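4.2 Folding a cloth that has two halves

Most of what has been written on household folding takes the plain square as its starting point: a napkin, a washcloth, a dish towel with the same face all the way across. We began there too, and it served us well enough through the early part of the study, but the pieces that people talked about most warmly in our interviews were the ones with something going on in them — a border, a band, a patch of check sewn to a length of plain white. We came to think that the pattern was doing a fair amount of quiet work for the folder, and this section is given over to that idea.

The cloths we discuss here are white in one part and gray-and-white check in another. They were folded at a wooden table, standing or sitting as each person liked, and we gave no instruction about how the finished piece should look. We asked only that it be folded the way one would want to find it in a drawer. A good many people began by lifting the cloth and letting it hang for a moment, so that the weight of the fabric could settle the direction of the first fold for them, and only then looked for the edges. 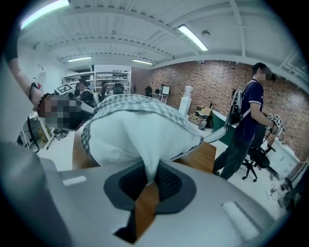

Gleice Bezerra felt we were making too much of the hanging. In her view the lift is mostly habit, learned from bigger things like sheets and tablecloths, and a small cloth is better opened flat on the table and smoothed with the side of the hand before anything else is done to it. We have kept her objection in mind throughout, and our coding sheet treats the lift and the smoothing as separate steps, either of which may come first or be left out altogether.

Once the cloth is down, the line where the check meets the white becomes very useful. It is straight, it is easy to see against brown wood, and it gives the hands something to line up with that is not an edge. Folders who used it tended to treat the cloth as two neighboring panels and to bring one over the other along the line, while folders who ignored it went corner to corner as they would with any plain square. Of the 3841 folds in our full record, 2558 were made on two-part cloths, and it is these that we draw on in the rest of the section. Labels matter as well, in a smaller way. Some people turned a labeled corner under as a matter of course, and others used it to remind themselves which side was the back. 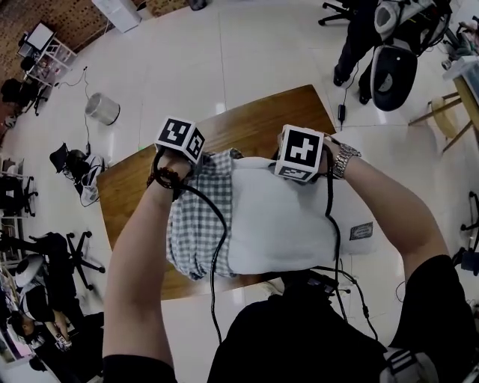
Figure 9. Folding a cloth with a checked section and a plain white section on a wooden tabletop.

We should say a word about the check itself, which turned out to be less of a help than we had hoped. A small gingham has straight lines running both ways, and one would expect it to work like graph paper, with each row a ready-made guide. Wellington Aguiar, who coded the first set of folds, noticed that people hardly ever followed the rows once the fabric had bunched, and that they would sooner shake the whole thing out and begin again than coax a crooked row back into place.
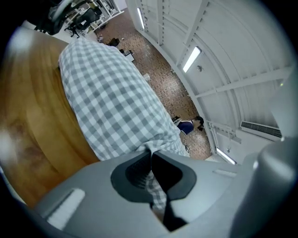
We marked 468 of the folds on two-part cloths as restarts of this kind, and we would gently suggest that a restart should be read as part of folding and not as a failure at it. People who shook out the cloth seemed quite content to do so, and several told us they would do the same at home with a favorite towel. We return to restarts in the next section, where the plain cloths are brought back in for comparison.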